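Geetha D'Souza got to Haltness before eight and hung her coat on the hook behind the door. The bus had been late again. She had not eaten.

Thirumalai Achari had left a note on the desk. It said the woman from Cloritz would call at nine and wanted to hear about the dyes, and that he was at the dentist.

She read it twice and put it in her pocket. Then she went over to the white table in the corner, where the panels met.
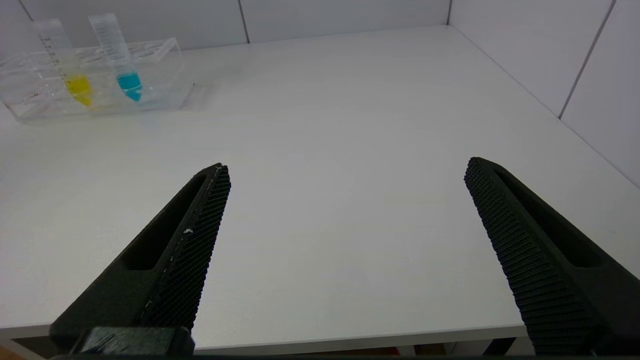 In December they had promised Cloritz 40 shades. Mira, who used to run the room, would have laughed at that number. Mira worked for Sastry now and sent a card at New Year with only her name in it.

Geetha pulled the stool closer. Red, yellow and blue, a little of each. Thirumalai believed everything could be made from those if a person was patient. She had believed it too, for roughly a year.

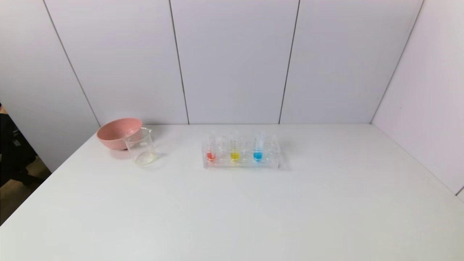
*The three colors in their rack, with the beaker and the pink bowl.*

The phone rang at ten to nine.

"Is Mr. Achari there?" the woman asked.

"He's at the dentist. This is Geetha."

"Then you can tell me. Will it be all 40?"

Geetha looked at the blue. Outside a truck was backing up, and she waited for it to stop.

"No," she said. "Come on Thursday and I'll show you what we have."

The woman said she would bring her boss.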